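How a robot arm picks stuff up (kids page!)

Lejla Milošević and Panagiotis Delić are building a robot arm in a shared workshop. Started in November. Still going.

First thing to know: an arm needs a hand. Theirs is called a gripper. It has 2 fingers, and a little motor to squeeze them. Too hard, things get squashed. Too soft, they drop. 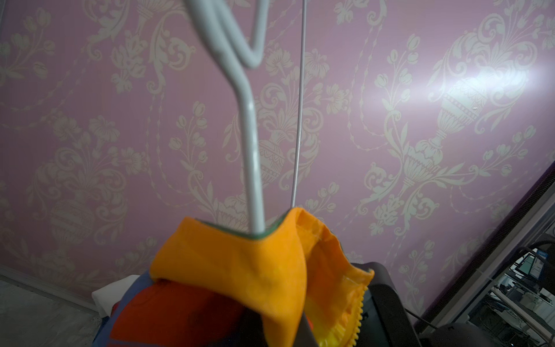 Clothes are tricky for a robot. A block stays the same shape. Cloth doesnt! It folds, it bunches up, it slides over other cloth. So the robot has to look again every time it moves.

How does it learn? Practice. Lots. Lejla wrote down 85 tries in her notebook, then got tired of writting. The computer keeps count now. 1,015 so far.

Want to try being the robot? Grab a sock with just your thumb and one finger. Now close one eye. Harder, right?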